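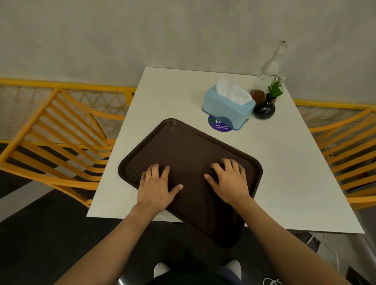
Search this site Enter keyword Go
Print this page | E-mail this page

Vundley extends shared table scheme to all canteens

Vundley has confirmed that its shared table scheme will be extended in December to all 41 of its staff and visitor canteens, following a trial at the Ulteck site.

Under the scheme, diners carry their meal on a brown serving tray, return the tray when they have finished and leave the table clear for the next person. White square tables carry a round purple sticker asking diners to help keep them clean, and tissues are set out within reach.
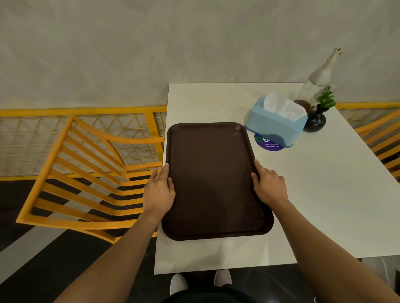

The trial drew 591 written comments. Many asked for trays that are easier to grip and for more room on the tabletop — both points have been passed to Sorrentino, which supplies the canteen furniture. Bottles and plants will stay at the back of the table, against the wall, where there is a wall to place them by.

A total of 3721 trays will be issued before the scheme begins. Opening hours and menu prices are not affected.

Enquiries should be sent to the Vundley press office.

Print this page | E-mail this page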